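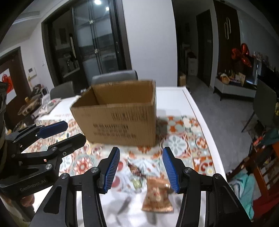 How long does a demonstration visit take?
A standard visit lasts 90 minutes, including setup and time for questions at the end. Visits to larger groups can be extended by arrangement when the booking is made.

Demonstration Visits: Hand-Held Gripper Packing Program
Offered by Follska in cooperation with Maker

Follska provides on-site demonstrations of hand-held gripper work for schools, training centers, small employers and private households considering participation in the program. Each visit is led by a qualified demonstrator and takes place at the host's own table. No stage, booth or special lighting is required. The purpose of the visit is to let prospective participants observe the work under the conditions in which they would carry it out themselves.

The standard demonstration consists of one packing task. Small packaged goods are laid out on the table, and the operator transfers them into an open cardboard box using a pair of grippers, one in each hand. Guests may stand or sit on any side of the table, provided the operator's elbows remain free. After the first round, guests are invited to try the grippers under supervision.

What the visit covers
Correct grip and resting position of the hands
Approaching, closing on and releasing soft or slippery packets
Working over the rim of a box without pushing the box out of place
Passing an item from one gripper to the other
Cleaning the finger pads at the end of a session
Questions from guests

The session opens with a short safety talk. The demonstrator then completes one full round at normal working speed and without commentary. The second round is slower and is explained step by step. Hosts have told us that they prefer this order, and it has been kept since the program's first open day in February.

The table and the items
Any steady table of normal dining height is suitable. Tablecloths and runners may stay in place. Patterned surfaces are welcome, and the demonstrator will not ask for a plain background. Hosts are asked to clear glassware, candles and hot drinks from the area between the operator and the box.

Snack packets, wrapped sweets and similar light goods make good practice items. Thin packets with crimped ends are more difficult to pick up than they look, and most guests need several attempts before they can lift one cleanly. The recommended approach is to bring both fingers down on either side of the packet, close slowly until the pads meet the wrapping, and raise the hand only after the packet has stopped sliding. Ribbed pads hold better when the packet is taken across its width.
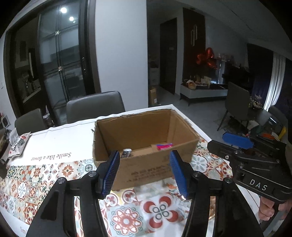
Release should be just as slow. The operator lowers the fingers below the rim, opens them fully and pauses before withdrawing the hand. Dropping items from above the box is discouraged, as light packets tend to catch on the side and have to be retrieved. Where both grippers are in use, one hand should wait outside the box until the other has left it.

Included with each visit
2 hand-held grippers, with a spare set of finger pads
1 open cardboard box, folded and ready for use
Assorted packaged items, if the host does not wish to supply them
Printed guide for guests (one copy per person, up to 6)
Follow-up call with the program office

Group size
Visits are planned for no more than 6 guests at one table. Larger groups are divided and seen in turn. Guests under 16 may take part when accompanied by an adult.

Host responsibilities
The host provides the table, chairs for those who wish to sit, and one wall outlet within reach of the table. The room should be at an ordinary indoor temperature with its usual lights on. Pets should be kept in another room while the grippers are being handled. Loose sleeves should be rolled up, and rings and bracelets removed before a guest takes hold of the handles.

Open days
Guests who cannot host a visit may attend an open day at the Galanis Center or at the Furneder Training Rooms. The program is identical to that of a home visit, with more than 4 tables in operation at once. Places are assigned in the order in which requests are received. Doors open at 10 a.m., and the first demonstration begins at 10:30.

Changes and cancellations
Appointments may be moved once without charge. Please give the office as much notice as possible so that the place can be offered to another host. If the demonstrator is unable to attend, a new appointment will be offered first to the hosts affected.

Booking
Requests should state the address of the visit, the expected number of guests, and any access needs. Written confirmation is sent to the host together with the guest guide. Questions on the content of the demonstration may be addressed to Ertuğrul Gökçe, Head of Demonstrations, Follska.

Item: Demonstration visit, standard
Availability: By appointment
Related: Open day place (single), Finger pad set, Guest guide (print)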